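Dish rack spacing, and what I changed

Posted in May, filed under Kitchen

I have been washing dishes by hand for most of a year, since the dishwasher lost its circulation pump and the replacement part cost more than I wanted to spend. In that time I have gone through two racks and am now on a third. These are my notes on drying, mostly so I can find them again.

The first rack was a Gurker, a molded plastic tray with pegs. The pegs were short and leaned outward when loaded, so dinner plates ended up resting against each other at the rim. Two plates in contact hold a film of water between them by capillary action, and that film does not drain. I would come back in the morning and find the plates dry at the top and wet where they touched. The tray also collected a layer of gray slime under the pegs and needed scrubbing every few days.

The second was a Wutier two-tier model. The upper tier dripped onto the lower tier. I returned it.

The current one is a plain single-level wire rack from Herketti, with vertical dividers and no cutlery basket. It has the smallest contact area of the three. A plate touches thin wire at the bottom edge and leans on one divider, and air gets to both faces.

I ran a simple test over a week. Same plates, same rinse, same tap temperature, no towel. I weighed a stack of four plates dry, rinsed them, racked them, and weighed them again at intervals on the kitchen scale, which reads to one gram. In adjacent slots they were back to dry weight in 244 minutes. With one empty slot between each pair it took 200. The test is not rigorous. Humidity was not controlled and the window was open on at least one of the runs. The difference was consistent enough that I now leave the gap whenever there is room, and there usually is.
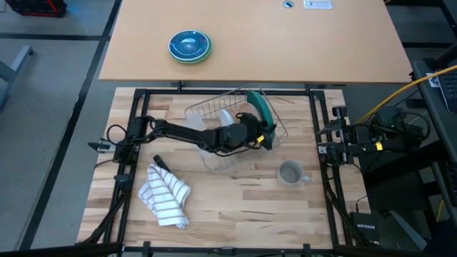
Cups are a separate problem. An inverted cup on a flat surface seals itself, and the moist air inside has nowhere to go. On wire it is better, but a cup with a recessed base still keeps a puddle on top of the foot, and you find it when you turn the cup over and it runs down your sleeve. I tilt them against an end wire so the base drains. Clear plastic ones take longest. Water beads on plastic and does not sheet off the way it does on glazed ceramic, and each bead leaves a mark with our water, which is hard. Some of the older cups have gone permanently cloudy. I tried white vinegar on those. It removed the scale and left the scratches, so I assume the rest of the haze is wear.

Mugs I dry by hand and put away. They take up too much of the rack for what they are, and the handles catch on the dividers. If a mug has tea staining, I fill it with hot water and a spoonful of baking soda and leave it on the counter until the rest is done.

On towels: the striped cotton ones from El Idrissi are the best I have used, after several washes. New, they push the water around. I never use fabric softener on them, as it coats the fibers and absorbency drops off. A towel left in a heap stays damp in the folds for the rest of the day and starts to smell by the second morning. Hung over a rail it is dry by evening. I know this and still leave it in a heap more often than I should.

Wooden counters need more attention than the dishes do. Ours is butcher block, oiled twice a year, and standing water will raise the grain in a single night. A wire rack with no tray drips straight onto it. I have been putting a folded towel underneath, which works but means one more wet towel – a shallow steel tray with a spout would be better. The ones I have found are either too deep or the wrong length. The rack is 7 slots wide as I use it, and the trays seem to be sized for something larger.

I wipe the block dry after clearing the rack and go over it with mineral oil when water stops beading on the surface. A 700 ml bottle has lasted since we moved in and is still half full.

Next I want to repeat the weighing test with bowls, which behave worse than plates in every rack I have owned. The dividers hold them at too steep an angle and the foot ring traps water on the uphill side. Turning them to face the other way may fix it. I will add the numbers to this post when I have them.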